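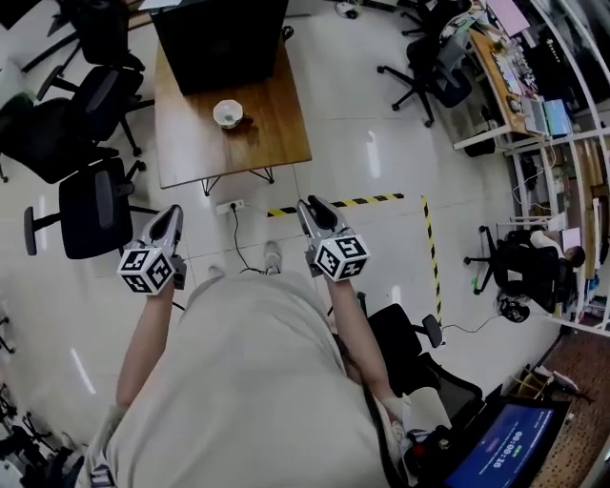 Skosent Practice Guide for Hand-Held Grippers, second edition
Review by Eugénie Sabatier

I have used the first edition of this guide for more than a year, and in February our group changed to the second one. We are a small team at Prisa and we record manipulation tasks with two hand-held grippers, one for each hand, mostly on a table. I mention this so you know from which side I am judging. If you work with a full teleoperation cell, some of my remarks will not apply to you.

The guide has 33 pages and 17 rules. Each rule has a short text, a check you can do yourself, and a note about what goes wrong in the data if the rule is ignored. The language is simple and I never needed to read a sentence twice, a thing I cannot say about most documents of this kind. Safety standards for industrial arms are written for machines behind a fence. When the moving part is a person with a gripper in each hand, you find very little to follow, and every lab invents its own habits.

What is good

The part on markers is the best. The guide asks that each marker cube is fixed at the base of its gripper with no play at all, that the left and right cubes have different IDs, and that the operator looks at both cubes before the first take of a session. It also says to clean them with a dry cloth only. We were using alcohol wipes, and on our older pair the black printing became gray at the corners. I would have liked to read this earlier.

Rule 6, about the floor, is strict. Any cable within one step of the operator must be taped or moved, and power strips should go to the side of the table where no one stands. An operator who watches two gripper tips doesn't watch his feet. In our room we now follow the rule before we start, but I admit it took three reminders from my colleague Kaushik until I did it every time.

The rule for hazard tape is also useful. The guide wants tape to mark an area with one meaning only, and this meaning written on the wall. If yellow and black means "do not enter while recording" in one corner and "keep free for the cart" in another, people stop to respect both. Shiny floor tiles get their own paragraph — glare on the tiles can disturb the tracking — and the proposed check (hold still for ten seconds and look if the pose moves) is quick enough to do at each session.

What is less good

Rule 11 says that no person except the operator should be in the room. I understand the idea, for privacy and for clean data, but few teams have a room only for this. The first edition allowed seated people outside the work area if they had given written consent. I preferred that, and we kept the old text in our local version.

The session timing is too optimistic. The guide recommends a pause after every 40 minutes. With both arms stretched forward, my shoulders ask for a pause much before. We stop at 20.

I also miss a page about resetting the table. When the task has one bowl, where does it start, how much may the position change, who writes it down? The guide says only "reset consistently". For a new operator this is not enough. Breltness has a free checklist for this, shorter and not so well written, but it gives a drawing of the tabletop divided in zones. We printed it and keep it together with the Skosent guide.

Price and license

A single printed copy is reasonable. The site license costs 1,749 dollars and includes an editable version, and this is the one you need if you want to adapt the rules. For 2 operators it is difficult to defend. For a bigger group I would pay it.

Owners of the first edition get no discount. The changes are mainly in the marker part and the floor rules, so if your budget is small, ask a colleague to show you those pages before you order.

My rating: four out of five.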